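Jalthorpe winter coat collection moves to summer, first bags already arriving

7/29/24

JALTHORPE – The yearly coat collection in Jalthorpe will not wait for the cold weather this time. The organizers, a small clothing exchange called Lurora, announced that winter jackets can be brought from now until the end of summer, and that the coats will be given out before the first cold nights arrive.

In past years the collection was held in January. By that month many families had already bought something, or had gone without, and a part of the donated coats stayed in storage until the next year. According to the exchange, 222 coats were given out last winter, but 50 more came in after the final day and could not be offered to anyone.

"We were always collecting warm clothes when people needed to be wearing them," the exchange wrote in its notice to residents. "A person who has one good jacket will not give it away in January. In July the same person looks in the closet and sees that there are two."

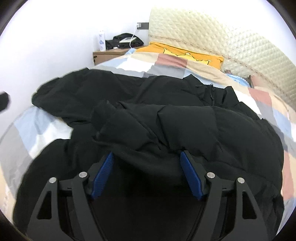 The coats are received at the Lurora shop, in the former shoe repair on the market street, during normal opening hours. There is also a collection box in the entrance of the town library, but it is small, and the exchange asks that long coats and full bags be brought to the shop.

Adult sizes are accepted as well as children's sizes. The greatest need is for large men's jackets and for school-age children, where sizes change every year and the exchange has never had enough. Gloves, scarves and hats can be put in the same bag. Shoes and bedding are not taken, since the shop has no place to keep them.

Residents are asked to close all the zippers, empty the pockets and wash the coat if the label allows it. A missing button is not a problem. A broken zipper is more difficult, but this year the exchange has an agreement with Patine, the alterations workshop near the bus station, which will replace zippers on 20 coats without charge. When these are used up, coats with broken zippers will be passed to the textile recycling.

For filled and quilted jackets the exchange gives some additional advice. Many of them can be washed at home on a gentle program, with only a little soap, but the drying takes a long time, and a jacket that is packed too early will smell of damp by the fall. The notice recommends hanging it in moving air for two full days, and shaking it several times so that the filling does not stay together in lumps. It should not be pressed flat in a vacuum bag for the whole summer.

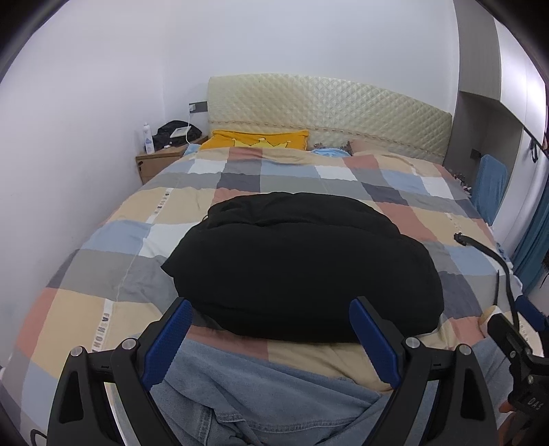
Storage was the main argument against the change of season. The back room of the shop holds around 50 coats on hangers, and last year it was full after one week. The exchange has now rented a dry room on the upper floor of the Shim building, which was empty after the carpet store moved out. The rent for three months is paid from the sales of the spring clothing market.

The coats will be sorted by size there and brought down to the shop in the fall for the distribution days. As before, visitors do not need to show any paper or explain their situation. Each person may choose one coat, and a parent may also choose for children who are not present. What remains after the last distribution day will be offered to the schools in the district, which often keep a few spare jackets for the breaks.

Not everybody is in favor of the new calendar. Some regular donors wrote to the exchange that they buy a new coat in the winter sales and only then have the old one to give. For them the shop will continue to accept single coats all year, although without the library box.

The exchange is also looking for hangers, above all the strong kind with wide shoulders, and for clothing rails that are no longer used. These can be left at the side door of the Shim building on the mornings when the sign is out.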